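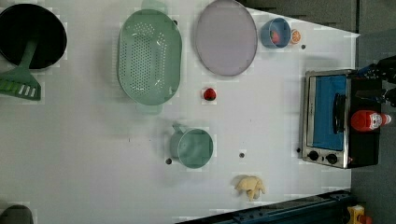 Kanport 71, Bezerra 64. Kanport shot 3 of 19 from deep and still led for most of the second half. Attendance 2,421.

Bezerra's problem was the defensive glass. They gave up 14 offensive boards, nine of them after halftime. Switching every ball screen left a guard on the center each time.

Jhair Cárdenas played 36 minutes at the point. Two turnovers, both on the left side against the trap. He has 372 assists in a Kanport uniform and 944 points.

Bezerra went zone with six minutes left. Kanport put Cárdenas at the high post and scored on four straight trips.

Next is Plandodia on the road. They press after made free throws only.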